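Wogan: a word list of Welsh kitchen and snack talk

README, version 9, last updated 2/1/19

Wogan is a collection of 1614 words and phrases that people in and around Skustaneck use when they talk about food between meals. I've been gathering them since I was at school and I still get a little thrill every time a new one turns up!

Each line in words.txt has the word, a plain meaning, the village where it was heard and the initials of whoever sent it in. Fields are split by tabs. Spellings are left as people wrote them, so you'll find the same word three ways (my favourite has seven).

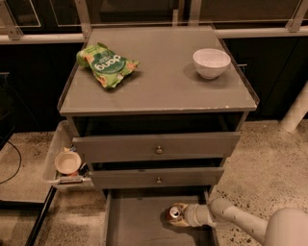 Green "dang" snack bag and a white bowl.

The second file, sayings.txt, holds 200 longer bits: rhymes, tellings-off, things grandmothers shout up the stairs. Eluned Prosser typed up most of these from her own tapes, and they're a joy to read aloud. Lines marked with a star came from only one speaker, so go gently with those.

Known gaps: hardly anything from speakers under 30, and the coast is thin. Ifor Wynne is working on the coast now.

Please send corrections to Elis Gronow, with the line number. New words are very welcome too, even rude ones.

Free to use and share, as long as you name Wogan.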